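10 April 2020
Workshop notebook, Badport, small room
Hand-held grippers, pair no. 2: right finger does not close fully

I write this down while I still remember the order of things, as we had a similar fault in July and the notes from then are only half a page.

Start of session was normal. Both grippers were switched on, zeroed and checked against the gauge block. Opening width read correctly on both. I did the first recordings with the mixed objects on the towels, picking from the pile and putting into the red tray. Up to recording 43 I have no remarks.

At recording 44 the left tool began to lose objects. The fingers closed, the object came up a little and then it slipped out at the lower side of the pads. First I blamed the plastic wrapping, which is always difficult. But then it happened also with a cardboard piece, and this should be easy. I stopped there and looked at the log.

The log shows that the motor reached its closing current too early. The encoder said 719 counts, and with nothing between the pads it should say 830 when fully closed. So the motor believed it was holding something when the pads did not yet touch each other. I repeated this with empty fingers ten times and the value was the same each time, so it is a hard stop and no random noise.

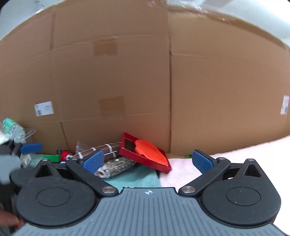 I took off the cover and turned the mechanism by hand with the power off. The left finger moved freely. The right finger moved freely for most of the way and then became stiff, always at the same angle. I expected a broken tooth on the gear, but all teeth are good. The cause was in the pivot. A thin strip of clear film had gone in between the arm and the washer and was wound around the pin, maybe two turns. It was pressed so flat that I did not see it until I used the lamp from the side.

After removing the film the tool closed to 828. I cleaned the pin with alcohol, put it together again and got 830. I have not put new grease. Eglītis manual says dry pin only, please respect this, because in July somebody greased it and the dust stuck to it.

Now the safety part, which worries me more than the film.

When the closing current is reached too early, the firmware goes to "hold" and stays there. It does not time out. I pressed release and the tool opened with one short delay, but on the second try it did not open at all, and the motor stayed under current. I had my other hand near the pads at that moment. Nothing happened to me, the force is small, but on the bigger Ronditz fingers it would be different. I pulled the cable. The motor housing was too warm to hold comfortably.

What I did not find out: why release worked once and then not. I tried to make the fault come again with a strip of film put in on purpose. The early stop came back, the blocked release did not. I made 185 cycles like this and then gave up.

Until we know more, please:
- unplug the tool before you touch fingers or pads, also for a quick look
- do one empty closing before each block of recordings and write the count in the sheet; under 820 means stop
- cut off loose film from the packages before they go in the pile

Recordings from 44 until the stop are marked bad. I did not delete them, maybe the people in Trurnomton want to see the current curves. Log is in the shared folder under today's date, with a copy of the firmware settings.

Open points: ask for a time limit in hold mode. Check the pins of pair no. 1, I have opened only the left tool today. Order two spare washers, the old one has a mark from the film and I put it back only for now.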